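Can a machine do the washing up yet, or at least put the lids on?

Posted by Malusville_Kettle in Home & Workshop

My other half has read an article and now believes we'll have a pair of arms bolted to the worktop by September. I'd settle for something that puts the pans away with the right lid on. A turquoise pot and its lid would do as the entrance exam. Has anyone seen one manage it outside a trade stand?

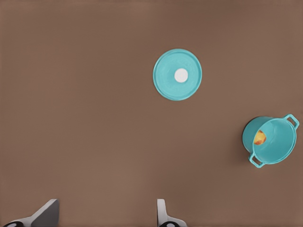
Could I buy one now that does general kitchen chores?

Nothing I'd let near the good plates. Shops will sell you a floor cleaner and a dishwasher, and the bit in between is still you.

Posted by grumbling_fitter

I work at Bullstead, where a Florkia arm has been moving the same bracket from the same tray for 4 years. Brilliant at it. Never been off sick, never asked for the radio to be turned down. Then somebody put the tray in the other way round and it spent a whole tea break pinching at thin air.

Chores are all trays the wrong way round. Your lid has to be found, picked up by a knob the size of a grape, carried over level and set down on a rim that wants to skate off. My nephew could do it at two, although he'd then sit in the pan.
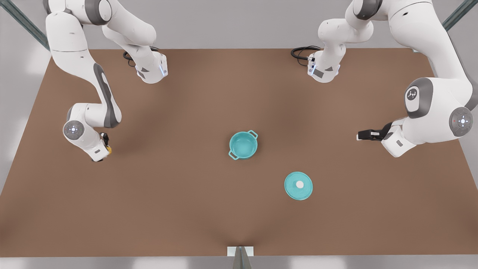
Money is the other thing. Gittins quoted us £3,352 for a service contract, and that was just to keep the bracket business going. You can buy a lot of washing-up gloves for that.

Posted by damp_tea_towel

get a dishwasher mate

Posted by second_shelf_down

Bit harsh above. The learning sort are improving, and I watched one at an open day put a lid on a saucepan in 30 seconds. It did take 16 goes to get there and the chap running it had aged visibly. I'd ask again in a few years and keep your drying-up rota pinned to the fridge until then.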